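Wall space and quiet at Lorkden

Hema Iyengar has run the electronics workroom at Lorkden for 11 years, and most of her recent work has concerned its walls. "Bench area was never the limit," she says. "We ran out of places to look and places to absorb sound."

The displays went up in February. Both are fixed to the wall, one of them in portrait. "A wiring list is tall and narrow. On a landscape screen you scroll. On a portrait one you read it standing up." 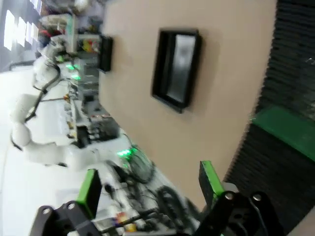 Acoustic foam

Iyengar chose a ribbed profile in a dark shade. Her colleague Arash Jalali wanted flat panels, which are easier to dust. "He was right about the dust," she says. The panels are vacuumed every 2 weeks.

Cables and small boards remain on the work surface during a build. "I don't ask people to clear down at lunch. Sorting happens when the job closes, and leads over 51 inches go back on the hooks."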